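Packaging talk, speaker notes, v3
Menmont regional meetup, 09/05/2018
22 min incl. questions. DON'T run over, Telmo is right after me

OPEN
Hi, thanks, who here has cut themselves on a blister pack. Wait for hands. Then the Toledo story (short version!! skip the parking lot).
Point: small flat stuff is the worst stuff to unpack. Memory cards, SIM cards, little sample cards. Big boxes are easy. Everybody designs for the big box.

WHAT'S IN A SMALL PACK
Usually the item, a clear plastic piece, a bit of cardboard. Say it slow. Clear plastic is there so the shopper sees the thing. Cardboard is there for the barcode and so it hangs on the peg.
Three materials if you count the glue, and glue is what wrecks the recycling. Ask Esperanza if she still has the glue numbers, otherwise leave out.
Zavar order, July: 2,000 packs, all opened by hand at our end. Took Benjie and me 2 days. Scissors, thumbs, one butter knife. Sore hands after.

WHERE THINGS END UP
Open a pack on a table and look at the table. Card lies flat, hard to pick up, no edge to get a nail under. Plastic and cardboard right next to it. You go for the wrong piece half the time. Pause here, let them look.

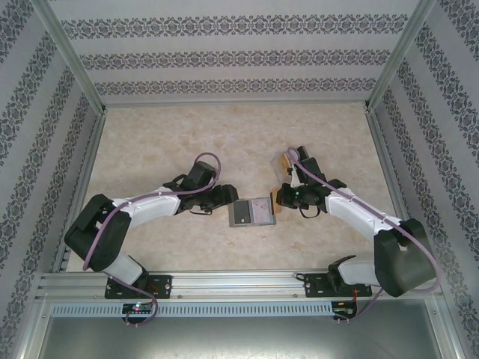 Anselmo Montoya wrote back when I sent the draft round: "You're too hard on the cardboard. It tears where you want it to if somebody bothers to perforate it. Blame the plastic, and blame whoever welds it on all four sides." Read this out loud, he's right mostly. Then my answer: fine, but perforation costs money and buyers never ask for it. We should be the ones asking.

FIXES (go fast)
- thumb notch in the card backing. cheap
- weld three sides, leave one open w/ a tuck flap
- pale table = dark mat underneath, you lose less clear plastic. we use an old placemat
- sort as you go: plastic left, board right, item in a tray. Not one big heap at the end, I've done the heap
- no staples. please

Gradus trial pack: hold it up, open it, DON'T talk while opening. If it sticks use the spare in my jacket poket.

IF TIME
Demetrio's question from last year about returns. Pack that's been opened can't be closed again, so it all gets repackd. 15 sec answer, no more

END
Take a pack from the bowl, open it tonight, write down what annoyed you, email me. Thank Esperanza for the room. Water. Clicker back to Telmo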